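Cuaderno de taller, 5 de junio de 2023
Evaluación de la pinza de mano Ketent (unidad en préstamo)
Anota: Clodagh Duggan. Con Lorcan Buckley por la tarde.

Seguimos con lo que quedó abierto en abril. Adomaitis nos dejó la unidad con dos juegos de dedos, el cargador, un cable de repuesto y un manual en inglés que no coincide del todo con la versión que tenemos. El préstamo termina este mes y Ailbhe quiere saber si pedimos el kit o lo devolvemos. Lo que sigue es para ella y para quien lo coja después.

Lo que hay que decidir

El kit completo son 2.000 euros más transporte. Un juego de dedos suelto sale por 592, bastante más de lo que esperaba Kieran cuando hizo la primera cuenta. El soporte técnico se contrata aparte y todavía no tenemos el precio por escrito. He vuelto a pedirlo esta mañana a la dirección comercial, sin respuesta al cerrar esta entrada.

La alternativa sigue siendo la Darkier que probó Úna en Sokcombe. Es más barata, pero los dedos no se cambian sin abrir el cuerpo y para nuestro uso eso pesa mucho. No tengo aquí sus notas completas, solo el resumen que mandó por correo.

Montaje

Saqué los dedos del juego blando y puse los negros, los de bloque. El cambio me llevó menos que la otra vez porque ya sé que hay que aflojar primero el tornillo de fuera. El manual lo dice al revés. Si se empieza por el de dentro, el dedo queda mordido y hay que volver a apretar para soltarlo.

Par de apriete: el manual da un valor para los dedos blandos y no dice nada de los de bloque. Usé el mismo. Después de la mañana de trabajo repasé los tornillos y uno había cedido un poco, el del lado derecho. Lo apunto, aunque con una sola vez no saco nada. Si vuelve a pasar, probamos con fijador de rosca de baja resistencia, preguntando antes a Adomaitis por si anula la garantía.

Puesta a cero después de montar. La primera no la aceptó (piloto fijo, sin mensaje), la segunda sí. En abril le pasó lo mismo a Kieran y lo arregló apagando del todo y esperando. Hay que incluirlo en la lista de preguntas.

Agarre

Trabajé en el banco, con objetos de los que tenemos por el taller. Nada preparado especialmente. Me interesaban sobre todo las formas redondeadas, que es donde el juego blando nos había dado buen resultado y donde yo esperaba que el de bloque fallase.

Con piezas de caras planas no hay mucho que contar. Se centra la pieza, se cierra y ya está. Con las de flanco curvo hay que entrar más despacio y buscar la parte ancha. Si se coge demasiado arriba, hacia donde la pieza se estrecha, el cierre tiende a empujarla hacia fuera. Cogiéndola por la zona ancha se queda bien sujeta entre los dos bloques y se puede girar la muñeca sin notar que se mueva.

Lorcan hizo la misma serie después de comer, sin que yo le contase nada, y llegó a lo mismo. Él aprieta más que yo. Con su forma de cerrar se nota una vibración pequeña en el gatillo al final del recorrido, que a mí no me sale. Puede ser el muelle o puede ser la mano.

El bloque izquierdo tiene unas ranuras verticales en la cara y su borde delantero se ve algo deshilachado o estriado. No sé si ya venía así. En las notas de abril nadie apuntó el estado de los dedos, así que no podemos reclamar ni descartar nada. A partir de ahora, repaso de los dedos al empezar y al acabar, y se escribe aunque no haya cambios.

La pieza azul y blanca, sujeta por los flancos con el juego de bloque:
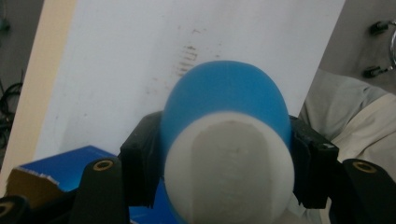 Peso y manejo

Para ratos cortos la unidad va bien. En sesiones largas carga la muñeca, más con el brazo extendido por encima del banco. Paré a las 2 horas y noté el pulgar. Lorcan, que tiene la mano más grande, dice que a él le molesta el borde de la empuñadura y no el peso. Al kit le falta una correa o algún apoyo para el antebrazo. En el catálogo sale una, sin referencia ni precio.

El cable sale por detrás y se engancha con todo. Lo recogí con velcro y mejoró. Quien la use sentado debería pasarlo por el lado contrario al de la mano.

Con la batería no he tenido problemas. Aguantó la mañana entera y a mediodía la puse a cargar por costumbre.

Problemas abiertos

Puesta a cero que falla a la primera después de cambiar dedos. Repetido.
Tornillo del dedo derecho cedido. Visto una vez.
Manual con el orden de desmontaje cambiado. Avisado por correo en abril, no lo han corregido.
Vibración al final del cierre, solo con Lorcan.
Borde del dedo izquierdo, estado inicial desconocido.

Mi opinión por ahora

Me quedaría con el kit si nos dan por escrito el precio del soporte y si los dedos aguantan. Lo segundo es lo que me preocupa. A 592 el juego, si hay que cambiarlos cada pocos meses, la cuenta de Kieran deja de valer y la Darkier vuelve a tener sentido aun con la molestia de abrirla. Con los días que nos quedan de préstamo no vamos a ver el desgaste real, así que hay que preguntarles qué vida útil dan ellos y en qué condiciones la han medido.

El juego blando lo compraría en cualquier caso. El de bloque es más preciso de lo que pensaba con formas redondas, pero exige colocar bien la mano y alguien nuevo va a tardar en cogerle el punto.

Pendiente

Pedir a Úna las notas completas de la Darkier.
Insistir con el precio del soporte y preguntar por el fijador de rosca (yo).
Lorcan repite la serie con el juego blando, 6 objetos, los mismos de abril.
Ailbhe: confirmar si la devolución la recogen ellos o la enviamos nosotros.
Etiquetar la caja del cargador, que ha vuelto a acabar en el armario de los destornilladores.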